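Pre-session check, Sova handheld rig, cloth sorting runs
Aug 20, 2022. Checked by Myrto Galanis, comments Bleddyn Owen

Finger pads, both grippers – OK, no lifting at edges
Screws on finger ends – OK, nipped up left one
Trigger return – slow on left, see Bleddyn
Lens wipe – done
Battery – swapped
Floor and walkway – OK

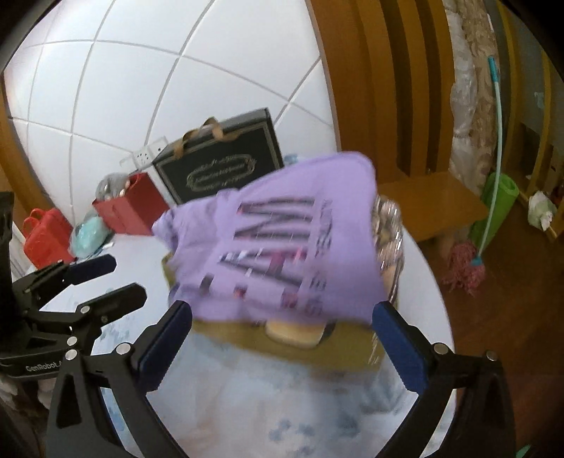
Comment on method: slip rate is still the number we're after. 282 grasps kept out of last batch, 7 thrown out for lost tracking. Printed shirts are the hard ones, the purple one with the big black lettering smears as soon as it's lifted, so slow the lift down pls. Keep both grippers in view on handover, otherwise the pose match drops out and we loose the run.

Tiled wall – tracking fine on it, no change needed
Clock sync – 2nd try OK
Storage – room for 1146 more clips

Open: left trigger spring. Kosmas to order, fit before September runs.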